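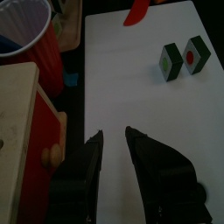 Hi all, I've put off answering the budget thread for a week, so apologies if this runs long. We're at the stage where the second cell has to go into the October request, and I've been trying to work out what we need to buy and what we only think we need. The arms are the easy part. My headache is fingers. Look at the wrist view with the two little cubes, the ones with the green dot and the red dot: the gap between them is narrow, and our fingers are big angular things by comparison. I'd like a slimmer set in the budget from day one, and I'd rather argue for it now than file a special request in the spring!

On Fri 20 July Yufang Fu wrote:
> Could somebody who already runs a two-arm table tell us what
> the enclosure and the small stuff cost you? Gorkton quoted us
> for arms and mounts only. Our finance office wants one number
> and I don't want to go back to them twice. Also, do you buy a
> wrist camera per arm, or get by with the fixed view?

Yufang, good questions, and yes, the Gorkton quote left out the same things for us. We ended up at almost 3,000 for everything that isn't an arm — frame, black fabric, clamps, cables, brackets, labels, the lot. The fabric was cheap. The brackets were not (I still have 17 spares in a drawer if you want some, just pay the postage).
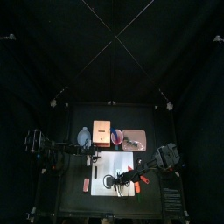 Both arms over the cutting board, fixed view.

On cameras: budget for wrist and fixed, please. From the fixed view you get the whole table, but small things near the fingers are hard to judge. We priced Drastelier and Selusance for the wrist units, and the difference was 112 per camera, so for us that came down to delivery time. Selusance said 30 days. Drastelier wouldn't say. 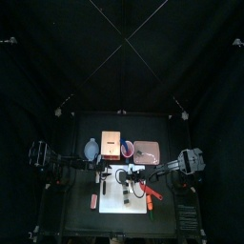

The line I forgot completely last time was objects. It sounds silly next to the price of an arm, but our purchasing people want a category for everything, and "cup" doesn't have one. There's a pink cup with a blue utensil in it, a wooden box, a bottle on its side, a loop of black cable on the board, and each of those is a thing you'll want a duplicate of when it cracks or walks off. Put in a consumables line and make it bigger than feels decent. Ours goes through Su, who are fine with mixed orders as long as you send a single list.

Yufang, if you send me your draft I'll mark it up against ours. And has anyone on the list bought slim fingers separately from the gripper? I'd love a price, even an old one, before I send our request in.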